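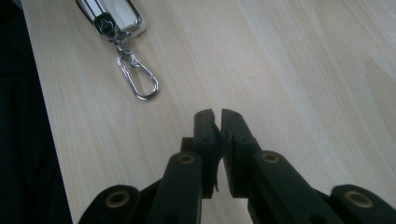 Brender Key Stand with Bowl, White
Reviewed 2021-06-30
Bought from the Mondon store in Clastham, full price

I have been looking for something to keep by the door for keys and small items. We had a row of wall hooks before, but the wall there is plaster and two of the hooks had worked loose. I did not want to drill again, so I looked at things that stand on a table. The choice at Mondon came down to the Brender and a bamboo tray from Joubert. I took the Brender because it has somewhere to hang things as well as somewhere to drop them.

What you get

It is a white plastic base with rounded ends, a tall post at one end with a rounded cap, and two pegs that come off the post at an angle, one to each side. A stainless steel bowl sits on the other end of the base. The overall shape is close to a mug tree with only two branches. There are no drawers, no slots for mail and no charging. The one-sheet instructions are mostly pictures.

Putting it together

The post screws into the base from underneath and the pegs push into the post. I did it with my own screwdriver, as the one in the box was too short to turn comfortably. One peg was stiff and needed a firm push. The bowl is loose and lifts out for washing. I would have liked a shallow lip or a couple of rubber dots to keep it in place, because it slides a little if you toss something in from the side.

Using it with keys

How well the pegs work depends on what your keys hang from. A wide loop goes on without any thought. The clip on my car key is a carabiner type, narrow where it meets the chain and wider at the round end, and it drops over a peg with room to spare. You do not have to open the gate. A small split ring with no clip is harder. The ring on our shed key catches on the end of the peg and I have to use two hands, so that one goes in the bowl.

A car key is a fair test of this kind of stand, as it is usually the bulkiest thing you carry. Mine is a glossy white fob with a chrome edge, joined to the clip by a short chain. With the chain it hangs clear of the post and does not knock against it much. The full house set, which I put on the kitchen scale at 232 grams, also hangs without pulling the peg down. I tried both sets on the same side and the stand leaned slightly but stayed up. With one set on each side it does not lean at all.

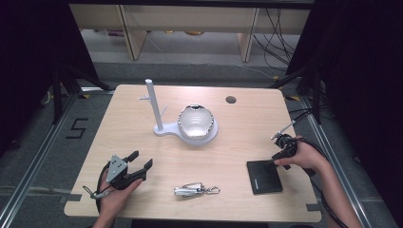

The bowl is the better half. It is big enough for sunglasses if you fold them, and deep enough that coins stay in. It is also loud. Metal keys dropped into a steel bowl on a bare wood table can be heard upstairs, and if someone in your house works nights you will want to put a circle of felt in the bottom. I cut one from a craft sheet. The steel shows fingerprints under a bright light and wipes clean with a dry cloth.

I did worry about the shiny fob getting scratched in the bowl with the other keys. I hang it up for that reason and keep the bowl for things I don't mind getting marked.

Size and stability

The whole thing weighs almost 800 grams with the bowl on. On our light oak table it stays where I put it, though the underside of the base is smooth plastic and will slide if you bump it. The base takes up more length than I pictured from the box. Measure first if you have a narrow console or a shelf. The post is tall enough that it may not fit under a low cabinet.

Finish

The white is even all over and matches between the base and the post. There is a mold line down the back of the post that you can feel with a fingernail. Dust shows on the base, mostly in the space between the post and the bowl, and I wipe it when I do the table. Nothing has yellowed so far, but the table is out of direct sun.

Compared with the Joubert tray

The Joubert is cheaper, quieter and lower. If you only need a place to empty your pockets, it does that job and takes up less height. It has nothing to hang a key from, and in a tray my keys end up under the mail. For a household with two drivers I would still pick the Brender.

Mondon told me a black version is coming in July, with the same bowl.

Good: pegs suit large clips, deep bowl, easy to wash
Not so good: bowl slides and is noisy, small rings are awkward, short screwdriver

4 out of 5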